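Fleltgate hand-held gripper kit
Sold by Pluvari, for home and shared workshops

Price: £297 as a kit of parts, £349 assembled
Availability: in stock
Parts list revised in February

The Fleltgate is a two-finger gripper that you hold and work by hand. It suits people who want to try out finger shapes and practise picking things up before they commit to building an arm. The same finger pads fit the Honorato bench arm, so anything you set up on the Fleltgate can be moved across later.

In the box
2 finger pads, dark grey
2 linkage arms with pivot pins
1 handle and trigger
1 camera bracket (camera not included)
16 screws and 4 spares
Printed instructions

Tools needed
A small cross-head screwdriver, a 2 mm hex key and a fine file. No soldering.

Building it
Allow around 4 hours for a first build. Fit the linkage arms before the pads and leave the pivots slightly loose until both sides are on. Work the trigger a few times, then tighten each side a little at a time. If one finger lags behind the other, the pivot on that side is too tight. Check the underside of each pad and file off any rough bits left from moulding.

The instructions were rewritten by Gleice Conceição, who built her first three at the shared workshop in Mistonside. The new version has larger drawings and a page on setting the opening width.

Care
Wipe the pads with a damp cloth. Do not use solvent cleaners. Keep oil off the gripping faces.

Fingers open over the table 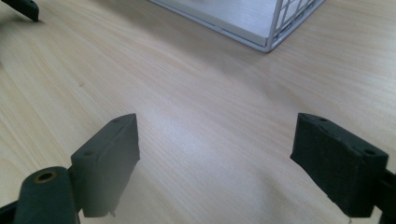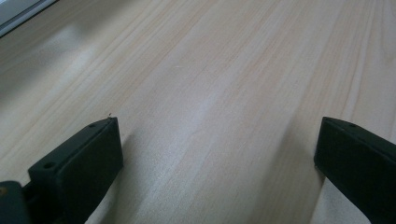

Can I fit my own finger pads?
Any pad with the same hole spacing will fit. A drilling template is on the last page of the instructions, and the screws supplied are long enough for pads up to 12 mm thick at the mounting end.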